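Artificial flower

Artificial flowers are imitations of flowering plants made for decoration, display or study. Materials in common use include polyester fabric, silk, paper, polyethylene and latex. Stems are usually made of steel wire covered with plastic or wrapped in tape.

Manufacture

Fabric for petals is stiffened with gelatin or starch, dried flat, and cut with shaped dies. Up to 13 layers may be cut in a single stroke. The blanks are then pressed between heated molds, which set the curve and veins of the petal. In plastic types the petals are injection molded and pushed onto a pin at the stem tip. Wire for long stems is commonly 2 mm thick; finer gauges are used for side shoots and leaves.

Dyeing is done before or after cutting. Harpreet Hiebert's handbook on millinery flowers, still used as a reference for older pieces, separates dip dyeing, in which the whole petal takes one shade, from brush dyeing, in which color is worked in from the edge. The Petrenko workshop used the second method for roses and the first for nearly everything else.

Trade

Stems are sold singly, as sprays, or as bunches joined at the base. Wholesale cartons typically hold 100 stems. Hillico and Gorkitel list bunches by head count and total length, while Kornuvwood lists them by weight.

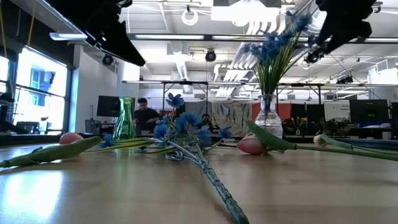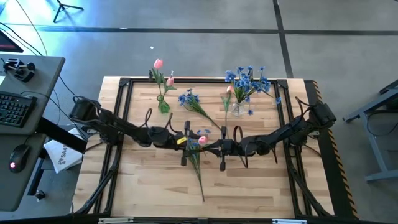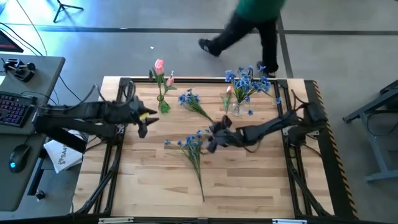 Color in artificial flowers is not limited to shades found in the living plant. Pigments that hold well in polyester give strong, even tones, and blue is widely sold even for species that rarely produce it. The vivid cobalt of the bunch beside the green glass vase is of this strong type. Such tones fade under direct sun, reds generally before blues, and conservators keep dyed silk petals in closed boxes with 2 sheets of unbuffered tissue between layers.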